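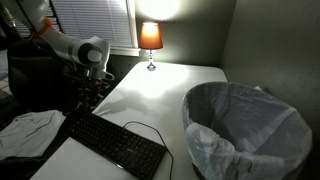

Waraporn Bunnag puts it bluntly in her notes on the Plendska method — a policy learns whatever the operator does, hesitation included, so a sloppy afternoon of recording costs more than it saves.

Demonstration gathering (also demo collection, teleop recording)

Demonstration gathering is the recording of example runs for a learning system, mostly robot arms. A person drives the arm through a task, the software logs joint positions and camera video, and the log becomes training data. Used for tabletop work: picking, placing, pressing, moving desk items.

Procedure

Operator sets the objects out, starts the log, does the task, stops the log. Then a reset. Objects get shifted or turned a little between runs. Lighting is changed too, lamps on or off — a system trained in one light often fails in another.
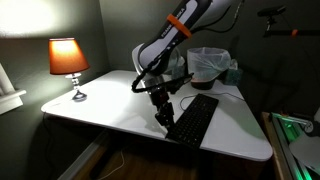 Resets eat up most of the time. In the Galindo set, 489 runs were kept and 59 thrown out, mostly for dropped objects and late stops. Each task was split among 3 operators to keep one persons habits from taking over.

Camera views

Usually 2 kinds. A fixed view covers the whole workspace, a wrist view moves with the gripper and shows small detail such as key labels or edges. Clocks have to match, otherwise the video and the joint log drift apart and the run is no good.

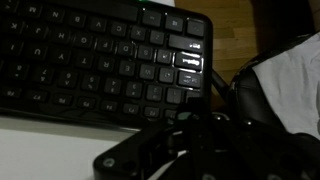 Quality checks

Runs are played back and marked keep or drop. Failed runs are sometimes kept under a seperate label. Vallberg style sets keep them, Brandow style sets don't.

See also: imitation learning, teleoperation, data labeling

Comments

pkr_77: resets section is too short, thats the whole job

Dana: What about recovery runs? Where you start from a bad grasp on purpose. Should get its own heading

pkr_77: agree, Vallberg has a bunch of those

mo.l: typo in "seperate"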